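2018-06-29
By the Bravitz press desk
14 shares | 2 comments

BRAVITZ ASKS WHETHER THE ROBOT CAN DO THE WASHING-UP, AND ANSWERS: NOT YET

LILDEN – Bravitz, the Lilden automation firm, today publishes the Karkside Chores Report, a frank look at which dull jobs a machine can be trusted with. Readers hoping to hand over the ironing by Christmas may wish to sit down first.
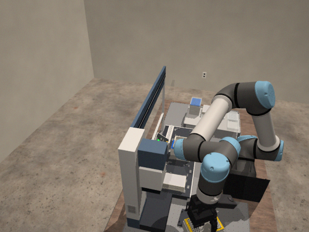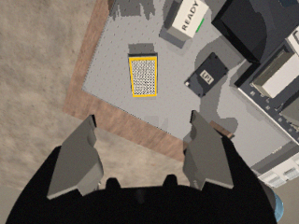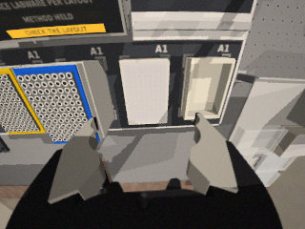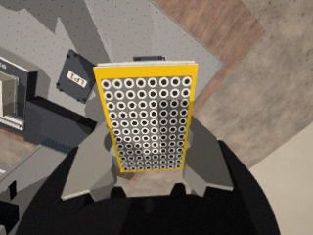

Simulated bench work from the Karkside project.

The report sorts 160 everyday tasks, from home, shop and laboratory, by how much tidying a person must do before the robot can start. Bench work comes out well. A rack has a fixed shape, a known place to sit and no opinion about being picked up. Stacking shelves with identical boxes does nearly as well, until a customer puts one back the wrong way round.

Household chores are another matter. Of the 30 kitchen jobs on the list, Bravitz considers just 2 fit for a machine today, and both begin with the words "once the worktop has been cleared". Clearing the worktop is further down, in the section headed "Please Be Patient".

"We could have announced a robot butler," said a Bravitz spokesperson. "Our sales team was keen. Then we asked it to find the lid that belongs to a plastic tub, a job that also defeats most of our sales team."

Work on the report began in April with Ó Dubhghaill, the family-run hardware shop, which let Bravitz study its stockroom and its returns counter. The shop's verdict is printed in full on the back page. It reads: "Very good with the paint tins. Wouldn't leave it alone with the string."

Bravitz will carry on with Karkside through the rest of the year, chiefly on shop-floor restocking and the loading of dishwashers. The second of these has already caused disagreement in the office about which way up the forks go, and the software cannot be finished until somebody gives in.

The first 200 printed copies are free to shops, schools and care homes that write in. Postage is included. Folding and stuffing the envelopes will be done by hand.

ENDS

Contact: Bravitz Press Desk, Lilden | © 2018 Bravitz | Back to top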